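Can a Machine Do My Chores Yet? Your Questions, Answered at Length

Last updated 12/09/2020
359 shares
58 comments

I started keeping this page because the same questions kept landing in my inbox, and my replies kept getting longer each time I typed them. My day job is fitting out small workshops, mostly packing rooms and repair benches, and I spend a good part of my evenings reading about machines that might someday do the dull bits. So pull up a chair, and forgive me if I wander.

Is there a robot I can buy today that will do the housework?

There are machines that will do one piece of it. A robot vacuum will get around a fairly tidy floor, and there are mopping ones and lawn ones that work on the same idea. If you think about it, your washing machine and your dishwasher are robots of a kind too, only we stopped calling them that once they got familiar. What you can't buy is the machine that walks into your kitchen after supper, looks at the mess, and deals with it. I've had letters from people who were sure they'd seen one in a video, and I always write back asking how long the video was and whether it had been sped up.

Why is laundry so hard? It seems like such a simple job.

It does, doesn't it! My neighbor Marit Solberg folds a fitted sheet while talking on the phone, and I can't do it with both hands and my full attention. A shirt has no fixed shape. Every time you pick it up it's a different object, and half of it is hidden behind the other half. You and I find the collar by feel and give it a shake. A machine has to work out which bit of cloth is which before it can even start, and then the cloth moves. Folding machines have been shown at trade fairs, but the ones I've read about wanted each piece handed to them, clipped in place, one at a time. At that point you've done a good share of the folding yourself.

What about loading the dishwasher?

Closer, in my opinion, though I wouldn't clear a space for one. Plates are stiff, and stiff is good. But glasses are see-through and confuse the cameras, and forks get tangled with each other, and there's always a pan with something burned onto it that needs a decision. Do you soak it? Do you scrape it? My wife and I don't agree on that, so I'm not sure who would teach the robot.

Are things better in a workshop or on a factory floor?

Much better, and they have been for decades. If the part arrives in the same place, facing the same way, every time, an arm can pick it up all day long and be happy. Birger Lunde runs a small bottling line over in Hovland and has had an arm stacking cartons for a good while now. When it stops, it's usually for something silly, like a carton with a flap up. Birger walks over, pushes the flap down, and off it goes again. That's a very good arrangement for him, and I tell everyone who asks that it's the sort of job to begin with.

The trouble comes when the work is mixed. Linnea Engström, who repairs sewing machines in Nistport, asked me if an arm could sort her tray of salvaged screws and springs. I had to tell her no, not at a price that made sense, and I suggested a magnet and a rainy afternoon.

So what is the hard part, exactly? Strength? Brains?

Mostly it's hands, and everything that sits behind hands. Strength was solved long ago. Seeing is coming along nicely. But picking up a thing you've never met before, from an angle you didn't choose, and knowing how hard to squeeze it – that takes a small child a few years to learn, and they practice every waking minute.

Do they really learn in a computer first? That sounds like cheating.

I thought so too, and I've come around. Practice in a simulator costs very little, and a bad swing doesn't break anything. You can have 100 copies of the same arm practicing side by side, which would bankrupt most of us if they were made of metal. The catch is that a pretend world is always a bit too polite. Friction is off by a hair, light behaves too well, and an arm that did nicely on the screen may fumble on a real bench. So the people doing this work change things on purpose, the colors and the shadows and so on, in the hope that the real world will look like just one more version.

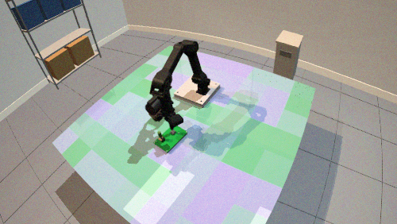

Picking up one small object from a known spot is still where most of this practice begins, and I think people are surprised by how humble it is. They expect a butler making omelets. What they get is a black arm bolted to a square plate on a big table, with its gripper held over the edge of a little green board, and two small items on the board to think about. Even the make-believe room has shelves with bins and boxes on them, and I like that, since any shop I've ever worked in had plenty of those standing around too. If you want to judge how far along a chore is, picture it shrunk down to a board that size and ask what's been left out. For tidying a kitchen, you'd be leaving out nearly the whole kitchen.

Should I wait for a robot before I redo my workshop?

Please don't! I've had this one from Kamarul Liew twice now, and Kamarul, if you're reading, go ahead and order the benches. Put your bins at a sensible height, label them, leave some clear floor, and run a spare outlet to the end of the bench. You'll be glad of all that whether or not a machine ever turns up.

Will it take my job?

I don't like to be breezy about this, because for some people it's a real worry. Where the work is one motion repeated all shift, yes, I'd expect machines to keep moving in, as they have been. Where the work changes every hour, I think you have a good long while. Helge Skjelbred has been mending furniture in Pavotbridge since before I could drive, and I can't think of a single part of Helge's day I'd know how to hand over, apart from the sweeping.

When, then? Just give me a year.

I won't, and I've been asked very nicely. I guessed once, in June, at a family dinner, and I've been reminded of it since. Send me your questions anyway. I answer all of them, though the long ones take me a while.

Comments (58)
Share this page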